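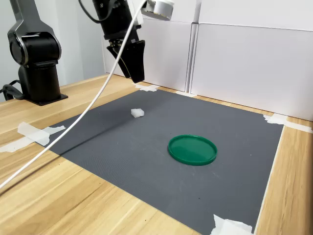 Teaching by hand: your questions

Is it hard to show the arm a task?
No. It is dull, which people mistake for hard. You do the job yourself, by remote control, and Hukby records every move. Then you do it again.

How many goes does it need?
Our cube-and-lid set has 3,914. You can start with up to 189 and see how bad it is.

Do I have to move the cube each time?
Yes, and the lid. Leave them where they were and the arm will learn one spot on the mat beautifully. 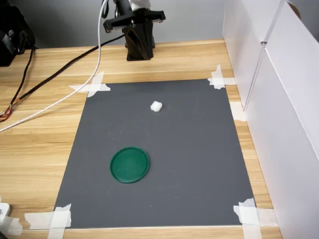

Put them close together for some goes and well apart for others. A spread that looks careless to you is usually about right.

Does the mat matter?
Less than the tape. A mat that creeps during a session spoils the lot, so press the corners down before you start.

I fumbled. Do I delete it?
Keep it if you recovered. Bin it if you swore and let go of the controls – Cavov copies hesitation very faithfully.

Can I guide the arm with my hands instead?
On the Rebelo, yes. Hold it above the gripper and keep your sleeves out of the way.

How long is a session?
15 minutes, then swap. After that everyone gets sloppy, and the arm takes notes.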